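Last updated 28 October 2018

We use cookies. By staying on this page you agree. OK

Talk notes, Londbridge - selling cut stems in a small shop

Start with the rent. Then waste. 400 stems a week in, too many binned. Ask who keeps a waste book (pause) 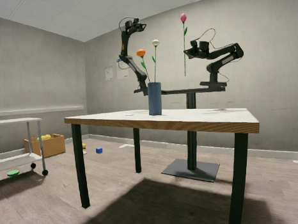
Friederike Wegener's rule: order short, twice a week. Dont let the wholesaler talk you up. Jalmont invoice story, keep it quick.

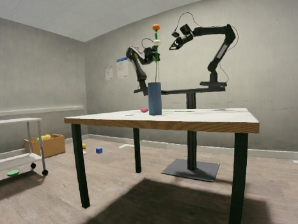

Pricing. People pay for a finished look, so price the vase too. Two round blooms, orange and white, in a tall blue one - thats a sale. Then questoins, 2 max.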